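Pletine (video game)

Pletine is a puzzle platformer for phones and tablets, made by the small studio Żak and published by Sterner. I've been keeping up this page on our little games wiki since the beta, so pardon me if I sound like a fan, because I am one! I've tried to keep the facts straight and put my opinions where you can spot them.

Gameplay

You play as a courier called Irketti, who can fold the level in half along any straight line she draws. Fold a canyon and the two sides touch, so you walk across. Fold a locked room and the door ends up somewhere handier (or inside a wall, which I did a lot in the first hour). Each fold costs one thread, and you get your threads back when you unfold.

There are 391 levels spread over 20 chapters. The early chapters teach one idea at a time, and from chapter seven on the game starts mixing them together pretty freely. My favorite is chapter 12, the one with the trains, where a fold keeps moving after you've made it. I was stuck on the third station for a week and loved every minute of it.

Stamps are the collectibles. They don't unlock any story, just new coats and a couple of music tracks, so you can skip them without missing anything big.

Development

Marianna Gajewski designed the first version by herself as a paper game, with levels drawn on tracing sheets that players folded by hand. She has said the drawing controls took longer than all the art put together. Early builds used buttons for folding, and the two-finger swipe came in pretty late. I played one of those button builds in the beta and, wow, am I glad they changed it.

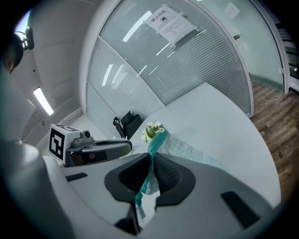
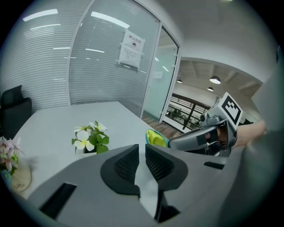
Can you play Pletine without an internet connection?
Once the game is installed, all the chapters work offline. You only need to be online for the daily fold and for moving your save to another device.

Versions and pricing

The first chapter is free, and one purchase unlocks the rest. No ads, no energy timer, no gems. Sterner did try a coat shop in January, but the reaction on the forums was rough and it got pulled in the next update. Anybody who bought a coat got to keep it.

The current build, released 18 March 2026, added left-handed controls and fixed the bug where the screen went black if you folded during a cutscene. It also made the thread counter bigger, thank goodness. Tablet owners get a side panel showing the unfolded map, and I'd pick that version if you have the choice, because the later levels get cramped on a phone.

Daily fold

This is a single short level that changes every day, with a leaderboard for fewest threads. The board only shows the top 2000 players. My best finish so far is 481, and yes, I took a screenshot (several!). Ties are broken by time, which a lot of us grumble about, myself included. Old daily levels can't be replayed yet.

See also

List of Pletine chapters
Stamp locations
Daily fold rules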